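Marbled Paper: Painting on Water

Have you ever opened a very old book and found swirls of color inside the cover, like ice cream melting in a bowl? That is marbled paper, and I think making it is one of the loveliest messy jobs in the world!

First, the maker fills a shallow tray with water thickened with a kind of seaweed, so it is a bit like thin jelly. Then she drops paint on top, one color after another, and the drops float and spread into circles. She can pull a comb through them to make waves, or feathers, or little curls like snail shells.
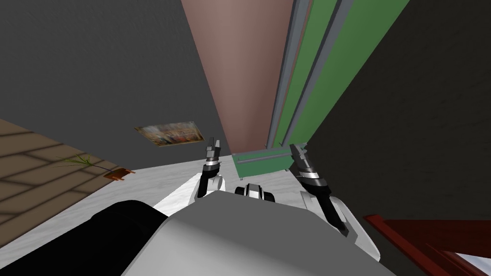
Two robot arms, a white marble surface and a wooden floor.

Now comes the part where you hold your breath. The paper is laid gently on the paint, and when it is lifted off, the pattern comes with it! My friend Sidra Magsi once made 11 sheets in an afternoon, all with the same seven colors, and every one came out different (she still likes the greenest one best).

Bookbinders loved these papers for lining their covers, and some still do. Next time you visit a library, ask if there is an old book you could peek inside.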